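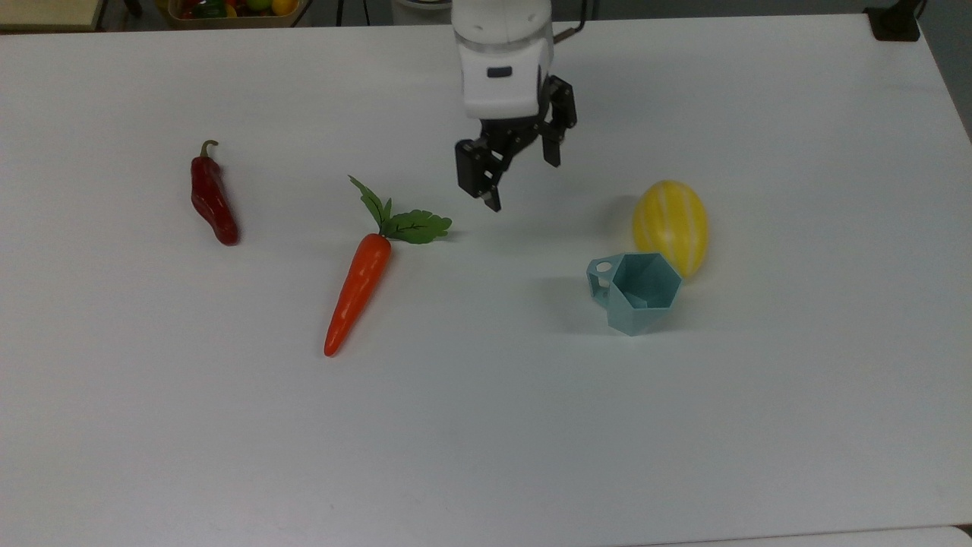 How Do You Buy a Robot?

Buying a robot arm is a bit like getting a dog. The dog costs money, and so do the bowl, the leash, the food and the trips to the vet. If you only save up for the dog, you will be in trouble by the end of the first week.

A robot arm comes in a box. Most of what it needs comes in other boxes, and somebody has to think of all of them before the money is spent. This page is about how people do that.

Start with the job

Orsolya Kozma plans equipment for a workshop called Droltby, where people teach robot arms to pick things up and put them down. When someone asks her for a robot, she asks a question back: what is it going to do?

"A robot" is too big an answer. So is "help us." She wants something like this: "It will pick up one thing at a time from a table and put it in a cup or a basket. The things will be about as big as fruit and vegetables."

That tells her a lot. The arm does not have to be strong enough to lift a car door. It does not have to roll across the floor. It has to reach all over the table, move gently, and hold on to things that are not the same shape.

Try it yourself. Think of a job you would like a robot to do at home. Now say it in one sentence, with the thing it picks up and the place it puts it down. Some jobs get a lot harder to describe than you expected. "Clean my room" could mean a hundred different jobs.

How far and how heavy

Two words come up all the time when people shop for robot arms.

Reach is how far the arm can stretch. If a carrot is lying past the end of the arm's reach, the arm cannot get it, however clever the computer is. People measure the table first and then look for an arm that can get to every part of it where the work will be.

Payload is how much weight the arm can carry. There is a trick here that catches grown-ups too. The gripper on the end of the arm has weight, and the arm has to carry it all day long. So the weight of the gripper comes off the payload before you pick up anything at all.

Here is the sum. Say an arm can carry 3 kilograms. You put a gripper on it that weighs 1 kilogram. Now there are only 2 kilograms left for the thing you want to lift. A carrot is fine. A big watermelon is not.

The hand is extra

Many robot arms are sold without a hand. The arm ends in a flat round plate with screw holes, and you choose what to bolt on. Whatever goes there is called an end effector, and a gripper is one kind of end effector.

There are lots to choose from.

A two-finger gripper opens and closes like a pair of tongs. The one in the picture at the top of this page is like that, with its fingers spread open over the table. Two fingers are simple, and simple things are easier to fix.

A suction cup grabs with air. It is very good at flat, smooth things such as boxes and sheets of glass. It is bad at wrinkly things, where the air leaks in around the edge.

A soft gripper has bendy rubber fingers that curl around things. It is kind to eggs and ripe tomatoes, but the rubber wears out and new fingers have to go in the budget.

A hand with many fingers can do the most, and it usually costs the most as well. It also has the most parts that can break.

Fanni Pálfi, who works with Orsolya, keeps a box of test objects for choosing a gripper. She likes objects that cause trouble. A pepper is bumpy and thin at one end. A melon is round and wants to roll. A cup has a handle, and you have to decide whether to grab the handle, the rim or the side. If a gripper can manage all of those, it can probably manage most things on a kitchen table.

Toy vegetables are a good buy for a test box. The carrot in the picture is a toy. Real carrots go soft after a while, and then you have to buy more carrots.

The table counts too

People forget the table. An arm pushes and pulls when it moves, and if the table is wobbly then everything on it shakes. A shaking table makes the robot miss. So a good heavy table, or a metal stand bolted down, goes on the list near the top.

The color of the table matters as well. On a plain white one, a red pepper and a yellow melon are easy for a camera to pick out. On a flowery tablecloth it would be much harder. A shiny table can be a problem because lights bounce off it and the camera sees bright blobs. A dull surface is better, and it does not cost any more.

The list

This is the sort of list Orsolya writes. Hers is longer, but these are the main things.

The arm
The control box, which is the computer and power supply that run the arm
The gripper
The plate and screws that join the gripper to the arm
A camera, or more than one
A table or stand
Cables, and clips to keep the cables out of the way
An emergency stop button
A fence, a mat or a line on the floor to keep people at a safe distance
Spare fingers for the gripper
Training for the people who will use it
Delivery

Look at the cables. They sound dull, but a cable on a robot gets bent every time the arm moves. It has to be long enough for the arm to stretch all the way out, with enough slack left that it never pulls tight. If it is too long, it droops and gets caught. Fanni says she has changed more cables than any other part.

Counting up the money

When the list is done, every line gets a price. People ask more than one seller, and each seller sends back a quote. A quote is a piece of paper that says, "We will sell you this for that much money." You can say no to a quote.

Last time, Orsolya got one quote from a seller called Cemach and one from a seller called Pevcombe. The Cemach price looked lower. Then she read both to the end. Pevcombe had put in the gripper plate, the cables and the delivery. Cemach had left them off, so she would have had to pay for them separately. When she added everything up, the Pevcombe quote was the cheaper one.

You can do this with a bicycle. One shop sells a bike with lights and a lock. Another shop sells the same bike for less, with no lights and no lock. To compare them fairly, you have to add the price of the lights and the lock to the second bike.

A budget also needs some money that is not for anything yet. It is called a contingency, and it is for surprises. Orsolya had 400 dollars set aside for small surprises on her last project. It went on a stronger shelf and a longer power cable, which were not on the list and should have been.

Waiting

You can't always walk into a shop and carry a robot arm home. The seller may have to order it, or even build it. The time between ordering and getting it is called the lead time.

Different parts have different lead times. Suppose the arm takes 3 weeks and the gripper takes 2. If you order both on the same Tuesday, the gripper will turn up first and sit in its box. That is fine. If you forget the gripper until the arm arrives, the arm will stand there with no hand for 2 weeks.

So planners look for the slowest thing on the list and order it first.

Buying or borrowing

Sometimes the best plan is to wait before you buy. Many sellers rent out robots by the month. Some will lend one for a few days so that people can try it. Sárközi, a small company that rents out arms near Droltby, lets new customers keep one for 72 hours. That is three whole days. It is long enough to find out that the arm does not reach the far corner of the table, or that the gripper is too wide to get hold of the handle of a cup.

Renting costs more if you do it for years and years. For a short job it can cost a lot less.

After it arrives

The spending does not stop on delivery day. A robot uses electricity. The rubber pads on its fingers get worn smooth and have to be replaced. The computer programs need updating. Someone has to wipe the table and check the screws, and that person's time has to be paid for too. People call these running costs.

A good plan says who will do those jobs and how often. At Droltby the screws on the gripper are checked every week, before the power goes on, and Fanni writes it down in a notebook next to the stop button.

Words to know

Budget: a plan for how much money you will spend, and on what
Contingency: money kept back for surprises
End effector: whatever is fixed to the end of a robot arm
Lead time: how long you wait between ordering something and getting it
Payload: how much weight an arm can carry, with the gripper counted in
Quote: a seller's written price
Reach: how far an arm can stretch
Running costs: money you keep spending after you have bought something

Something to try

Pick something in your home that needs other things to work - a fish tank, a printer, a video game console. Ask a grown-up to help you write down everything that had to be bought along with it, and everything that still has to be bought to keep it going. Put a price next to each one if you can find it. Then add up the list and compare it with the price of the first thing by itself.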